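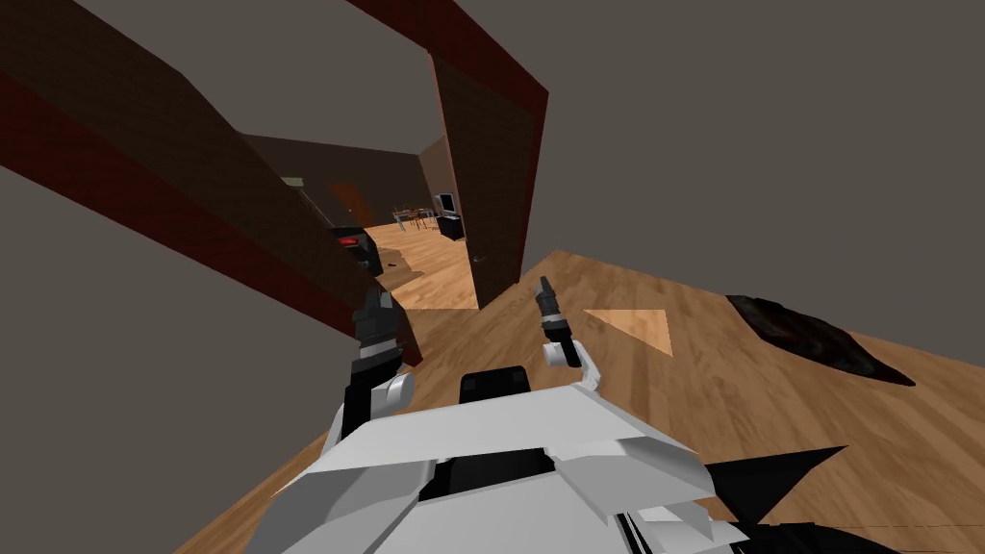 Category: Food & Outings

Thanks for the notes on Remside. We went to the street food weekend there in June and I can add a few things for anyone planning on the next one. We parked at the lot on Ondale Road, paid $8, and walked over, a walk of ten minutes or so. The first stand inside the gate was De Smet, the waffle people, and the line was already long at 11 a.m. They work under a white canopy that folds down in flat angular panels, much like the white plates in the picture at the top, and it gives almost no shade to whoever is waiting. Bring a hat.

> Has anybody on the list been to Remside with kids? We are
> driving in from Grenotthorpe and I would like to know if the
> food is worth the gate price, and if there is anywhere to
> sit down. Last year we went to the county one and ate
> standing up the whole day.

On the gate price, it was $25 for a family ticket. Food is extra. Most plates ran from $8 to $12, and the portions were big enough that our two kids split everything. The best thing we had was the pulled pork on cornbread from the stand next to the first aid tent. The cheese fries were cold by the time we found a table, so I would skip those or eat them at the counter.

There are tables, but they are all at the far end by the music stage. We got one by going early. By 1 p.m. every seat was taken and people were on the grass. If your kids don't like loud music, bring a blanket and go to the slope behind the pie tent.

The printed map has stand numbers on it, and they don't run in order. The 201 row is next to the 407 row, and we walked past the dumpling stand twice before we saw it. It is on the back side, facing the fence.

Most stands took cards. The lemonade stand and the pony rides were cash only, and the one ATM was out of order when we tried it.

We would go again. If you do go, please post what time the tables filled up and whether the ATM is working.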